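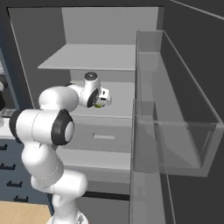
Rendered view of a robotic arm at an open light-gray cabinet.

Plostetti Tables: Listing Text for Handmade Metal and Glass Furniture

Version 4
Last updated 22 March 2019

Summary

Plostetti Tables is a set of 2,000 product listings for handmade tables, benches and stands with a metal base. The text is in English. Each record holds the listing as the seller wrote it, plus a set of fields pulled out of that text: base material, finish, top material, outside dimensions, weight, shipping method and lead time. For 1,000 of the records the fields were filled in by hand. For the rest they were filled in by the parser in tools/parse and should be treated as a first guess.

The set was made to test programs that turn loose sales copy into a clean parts and dimensions sheet. It contains no product photos and no customer reviews.

Files

listings.csv
One row per listing. Raw text and basic facts about the listing.

fields_hand.csv
Hand-entered fields. One row per listing, joined on listing_id.

fields_parsed.csv
Parser output, same columns as fields_hand.csv. It covers all listings, including the ones that also have hand-entered fields, so the two files can be compared directly.

finishes.csv
Lookup table that maps the finish names used by sellers to a short standard list.

splits/
Three plain text files (train, dev, test) with one listing_id per line. The dev and test files hold only hand-entered records.

tools/
The parser and a small script that checks units.

Source

The listings came from Benkirane, a marketplace for small metal shops and furniture makers. Sellers agreed to the use of their listing text when they signed up for the export program. The export covers 659 shops. A few of the larger shops post the same base with several different tops, and these count as separate listings if the seller gave them separate pages.

Listings were left out if they had no stated dimensions at all, if the text was under two full sentences, or if the item was a repair service instead of a finished piece. Shop names, phone numbers and email addresses were replaced with the tokens SHOP, PHONE and EMAIL. The replacement was done by script and then read through once. Please report any that were missed.

Columns in listings.csv

listing_id: string, unique
shop_code: string, the same for all listings from one shop
title: string, as written
body: string, as written, line breaks kept as \n
category: one of coffee, side, dining, bench, stand, other
price_usd: number, blank when the seller asks for a quote
custom_order: yes or no

Columns in the field files

base_material: steel, cast iron, aluminum, mixed, unknown
base_origin: new stock, salvaged part, unknown
joint: welded, bolted, both, unknown
finish_raw: the words the seller used
finish_std: value from finishes.csv
top_material: tempered glass, plain glass, wood, stone, metal, none, unknown
top_thickness_in: number
top_attached: fixed, loose, unknown
length_in, width_in, height_in: number
weight_lb: number
ships_as: parcel, freight, pickup only, unknown
lead_time_days: number

All lengths are in inches and all weights in pounds. Metric values were converted and rounded to two decimal places. The original wording stays in the body text.

Notes on labeling

Hand entry was done in Femo with two people per record. Where the two disagreed, a third person read the listing and picked one of the two values or wrote a new one. The label guide is in docs/guide.txt. The main rules are repeated below for anyone who only wants to use the files.

Label what the text says. If the title says glass and the body says tempered glass, use tempered glass. If the text says only "glass," use plain glass, even if the size of the top suggests that it must be tempered. This rule produces more plain glass records than there are plain glass tables, and users who care about safety ratings should merge the two values.

For round tops, length_in and width_in both hold the diameter.

Height is the height of the finished piece with the top on. Many sellers give the height of the base alone. When the top thickness is also given, the two were added together. When it is missing, height_in is left blank.

"Chrome" is a problem word. Sellers use it for real chrome plating, for powder coat with a bright silver color, and sometimes for polished bare steel. finish_std is set to plated only when the text mentions plating or dipping. Otherwise it is set to bright, other.

A base counts as a salvaged part when the text says that it had an earlier use. Words like "industrial" and "vintage style" are not enough.

Lead times given in weeks were changed to calendar days. For a range, the longer end was used. "Ships fast" and similar phrases are blank.

Known issues

Weight is missing more often than any other number. Freight items tend to have it and parcel items tend not to, so an average taken over the whole set will come out too high.

The parser reads "36 x 24 x 18" as length, width and height in that order. Several shops write height first. The hand-entered file is correct for these; the parsed file is not.

Some body texts contain leftover shipping terms from older listings, with two different lead times in the same record. The hand labels use the one nearest the end of the text.

Stands for engines and other shop equipment appear under both stand and other. The category column was copied from the marketplace and was not cleaned.

Fractions typed as single characters were lost in the first export and restored by hand in version 2. A small number may still be wrong. A top thickness of exactly zero is always an error.

Splits

Splits are by shop, so no shop_code appears in more than one file. Listings by one maker share long runs of text, and a random split gave scores that were far too high. Scores from version 1, which used a random split, should not be compared with anything later.

Scoring

Use exact match for the word fields. For number fields, a value counts as right if it is within a quarter inch for lengths and within one pound for weight. A blank in the hand file must be matched by a blank. Report each field on its own before giving any average.

Related sets

Asomby uses the same column names for wooden shelving and cabinets and can be loaded with the same script. Its top_attached column is always blank, and its finish list has a separate lookup table. Do not join the two finish tables; the codes overlap.

Changes in this version

Splits rebuilt after two shop codes were found to belong to one shop.
Added ships_as.
Renamed glass_thickness to top_thickness_in.
Removed listings withdrawn by their sellers and replaced them with new ones of the same category.

Planned

A cleaned category column is due in May. The old column will be kept as category_raw.

License and use

Free for research and teaching. Reposting the body text as live sales listings is not allowed. Sellers may ask for their text to be removed at any time, and removed records are dropped at the next release. To report an error, open an issue with the listing_id, the column name and the value it should have.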